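I finally heard Finn Kasten play the Meng viola sonata in Preltcombe, and I'm still humming the slow movement! It opens on one low note, held so long you start leaning forward in your chair, and then the piano slips in underneath – so quietly I missed it the first time. 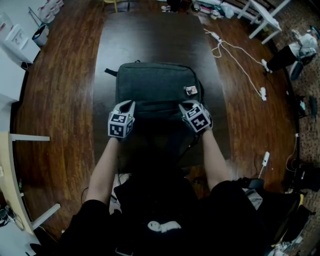

Vol. 5, No. 40

Guoqing Jia was at the piano, and what a touch he has. The finale goes off like a string of firecrackers (80 bars of it, hardly a rest anywhere) and the two of them grinned the whole way through. I want a recording – Jotden, please, if you're reading this!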